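I keep reading that a capsule wardrobe will fix my mornings. Sixty-three items, the last guide said, and I'd never stand in front of the closet again. I don't buy it.

Smaranda Pîrvu tried one in March. She gave away 7 bags of clothes, then bought a beige coat, beige pants and a "forever" sweater from Pandley that pilled by the second wash. Her mornings take as long as they did before. She has fewer shirts to be undecided about, and she's undecided about them harder.

What bugs me is the math. The guides talk about cost per wear, but they never count the stuff you bought to replace the stuff you tossed. And the person writing the guide usually has a store link at the bottom — funny how the missing piece is always for sale.

I do agree that most closets are too full. Mine is. I pulled out 2 jackets I hadn't worn in years and felt fine about it, and then I stopped. 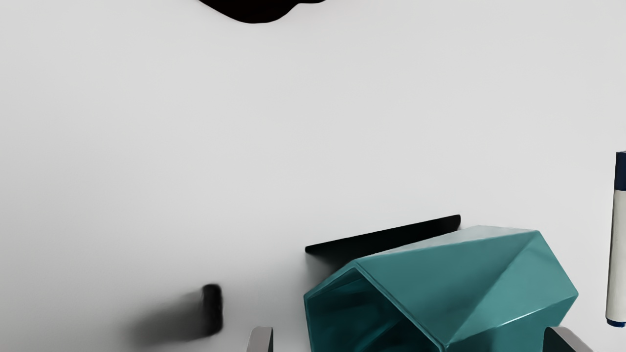 Color is where these guides lose me completely. They want everything gray, white or oatmeal so it all "goes together," as if a person should get dressed to match a countertop. Put one teal thing on a gray-white tabletop, like the faceted container up there, and it's the first thing I look at. I'd like one shirt that does that. I have a green one with a bad collar, and it's staying.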